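**Water's back on at the Breathnach building (mostly)**

So I can finally report that we have running water again, after 12 hours without a drop on the top 3 floors. I found out the way everyone did — half asleep, turning the tap and getting a sad little cough out of it.

Nuala Egan from the front office told me a valve gave out in the basement some time after midnight, and the part had to come over from a supplier in Gridgate. All 298 apartments were affected at first, but the lower floors got their pressure back by breakfast (lucky them!). The rest of us waited until late afternoon, and I have never been so happy to stand at a bathroom sink.
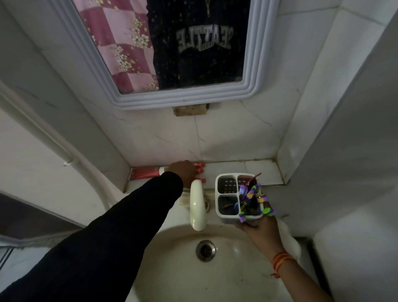
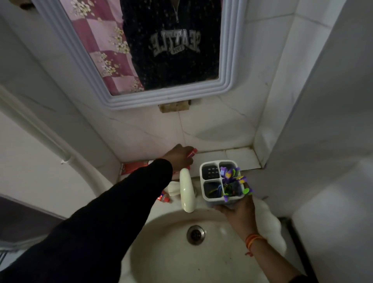
## What happens next

Ultan Phelan, the plumber on the job, wants everybody to run the cold tap for a few minutes before drinking from it. If it looks cloudy, leave it a bit longer and try again. He'll be back later in January to swap out a second valve, and that should mean one more short shutoff, probably in the morning.

Ida Rieger on the fifth floor has already asked for more warning next time, and I'm with her on that — a note under the door would do it. The office says notices will go up in the lobby and by the mailboxes. Leftover bottled water is still by the elevator if you need some.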